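Right, session 3. Last time we got as far as how a local authority decides it wants a new traffic rule. Today I want to look at what happens once the rule exists and people have to be told about it, and I'm going to use resident parking permits, partly as they make everybody cross and partly as I've been cross about them myself.

## The case: Trillen

Trillen is the made-up name I give to the town I worked in, so please don't go hunting for it on a map. It brought in permit parking for the streets near the station. Two permits per household, visitor passes on top, and a fine of 50 euros if you were caught without one. The scheme started in January (a dreadful month for it, dark and wet, with everyone skint after Christmas).

On paper it was a tidy scheme. The streets were full of commuters' cars by seven in the morning and residents had been asking for something for ages. And yet the first few weeks were a mess, and I'd like you to think about why before you read on.

## Where it went wrong

I've pulled these out of my old notebook, so they're in no special order:

- The letter went to the person who owned the property. Lots of people near the station rent.
- The map in the letter was in black and white, but the zones were named by colour. Yes, really.
- You needed your vehicle papers to apply. If you drove a company car, those papers were with the leasing firm.
- Signs went up on one side of the road before the other, so for a while the two sides of the same street seemed to have different rules.

None of that is about whether permit parking is a good idea! You can be completely in favour of it and still get a fine for not having a permit you couldn't apply for. When you read coverage of a new rule, try to separate the complaints about the rule from the complaints about how it was brought in. They get mixed together all the time, often in the same sentence.

## Grace periods

A grace period is a stretch of time when the rule is in force but you aren't fined for breaking it. Wardens leave a notice instead. Trillen didn't have one planned and then had to invent one in a hurry, and I think that was the worst way round. People who'd rushed to get their permits felt silly, and people who'd already paid a fine wanted it back (fair enough).

Compare that with a delayed start, where the rule doesn't apply at all until the new date. They sound alike and reporters swap the terms freely, but in law they're quite different. Under a delayed start you've done nothing wrong. Under a grace period you have, and you're being let off. If there's an appeal later, that matters a lot.

Anouk Wuyts, who's taking the Thursday seminar, has a good exercise on this with a pile of old parking notices. Do go along, and take a pen.

## Who speaks for the residents?

In Trillen it was mostly a man called Pentti Ahonen, who had a shop on the corner and a very loud voice. He was a gift to the local paper. I liked him a lot, but he owned a driveway, so he never needed a permit, and the people who did need one were hardly quoted at all. Worth keeping in mind when you pick your own sources for the assignment.
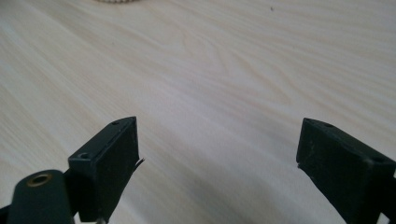
*Notes by Špela Radulović | Local Rules and Local News, session 3*

## Your assignment

Pick a parking or traffic rule that came into force somewhere you know. Write it up as a short report, covering:

1. what the rule says, in your own words
2. how people were told, and how long they had
3. what went wrong, and whose job it would've been to spot it

Two pages is plenty. I mark out of 100 and I'm much kinder to a short piece with a real council notice in it than to a long one full of general grumbling. Please do ring the parking office and talk to somebody, they're usually happy to be asked.

If you're stuck for a topic, Jairo Cuadros has kept a folder of cuttings on loading bays, and he's happy to lend it out. Ulises Ccori did his on school-run parking last year and has said I can pass a copy round, so ask me at the break.

Next session we're on taxi ranks. Read the handout on licensing first, at least up to the part about fares.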